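Notebook, December, cloth handling trial of the Clernard kit

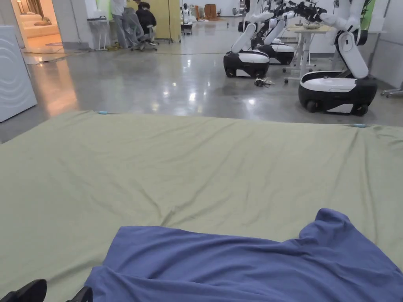 Blue T-shirt on the green sheet, two clips on the far edge. Arms behind.

Started 9.40. Theophilus in until lunch, me all day, Karabo on the phone from Skudton for the awkward bits.

For whoever picks this up after me: we have the Clernard cloth kit on loan until the end of the month and have to say by then whether we keep it. The kit is the head-worn camera and battery, the software that turns a person's folding into something the arms can learn from, and a year of support. The arms are ours already and stay whatever happens. The price for the kit is 1360 a seat, and we would want 2 seats so that one person can record while another checks.

I came into this expecting to be bored by it and I have had a lovely day.

Setup. The old demo pack we tried in the spring wanted a calibration board held up at every height and angle, and a full restart if you sneezed. With this one you put the headset on, look at the floor, look at your hands, look at the floor again and it beeps. First go took me longer than it should have because I had the strap twisted and the view was tilted. Second go was quick. Theophilus has a bigger head than me and had to let the strap out to the last notch, so a longer strap goes on the list of things to ask for.

The sheet. Karabo's idea, and a good one. The polished floor throws the ceiling lights straight back up and the software was picking bright spots as cloth corners on the bare concrete. With the green sheet down it stopped doing that almost entirely. I tried the sheet ironed and I tried it creased and could see no difference in the results, so I'm not ironing it again. The clips are light enough that you forget about them, though if you stand on the near edge and turn round the whole thing walks with you. Tape for the near corners next time?

Recording. Floor work all morning: pick up, shake, lay flat, sleeves in, fold, fold. The software splits each fold into steps by itself and you get a strip along the bottom of the laptop with the joins marked. Most joins were where I would have put them. The one it gets wrong is the shake. It thinks the shake is two or three separate lifts and you have to drag them back together by hand. Karabo says there is a setting for this called merge window, under Advanced, and that the default is far too short for T-shirts. Changed it after the tea break. Much better, still not perfect on the long-sleeved ones.

We got 378 clips through by the end of the day, counting the ones Theophilus did before lunch. I threw out the first batch with the tilted view. The kit's own guide suggests 1000 before you train on a new type of garment, so at this rate T-shirts will be done well before the loan is up, with time left over for towels.

Sleeves. The interesting part of the afternoon! When a sleeve ends up folded over on itself and sticking up in a peak, a person just reaches under and flips it without thinking. I had never noticed that I do it with the back of my fingers. The software noticed. It had grouped all of those flips together under one label without being told to, mine and Theophilus's both, even though he does his left-handed. I rang Karabo purely to tell her this and she was very patient about it.

I then tried to trip it up by dropping the shirt any old how, inside out, hem towards me, hem away from me. Hem running towards my feet and out of view is the weak case. If it can't see the hem at the start it guesses the shirt is shorter than it is, and the first fold line comes out too high. Stepping back half a pace cures it. That ought to be in the guide and it isn't. Wrote it on the card in the headset case.

Playback on the arms. Only did this on the small table, slowly, with a hand on the stop button. Half-speed replay of a single sleeve fold. Gripper closed on one layer instead of both the first time, then on both. I'm not going to read anything into two tries. What I did like is the preview, where you see the planned path drawn over the cloth before anything moves, and you can pull the grip point along with the mouse. Theophilus spotted that the preview uses the table height you typed in and doesn't check it. Ours goes up and down, so somebody is going to get caught by that. Asked support if it can read the height itself. They answered within the hour: no, but you can set it to ask every time. Turned that on.

Things I didn't care for:
Battery lead comes out on the right and catches on your collar.
Export is slow. Start it before you go for lunch.
The beep for "recording" and the beep for "stopped" are nearly the same note. Lost a good run to that, swore.
The manual calls the same button three different things.

Compared with the Lumix set-up we used in the summer (our own camera on a tripod, marking every step by hand), I'd say a morning of that is an hour of this. The pictures from the tripod were sharper and I do miss that for thin fabric. Might be worth keeping the tripod out for the fine knits and running both.

Bùi want to come and see it before they decide on theirs. Told them any afternoon is fine, mornings are for recording.

To do
Strap, longer, ask Clernard
Tape for sheet corners
Towels: need more than the one set, and not all white
Try the merge window one step higher on long sleeves
Theophilus to write up the table height business properly for the safety folder
Karabo to ask if the second seat comes cheaper

My vote is keep it. Want to see towels first before I put that in an email.

Packed up 5.50. Headset on charge, sheet left down for the morning.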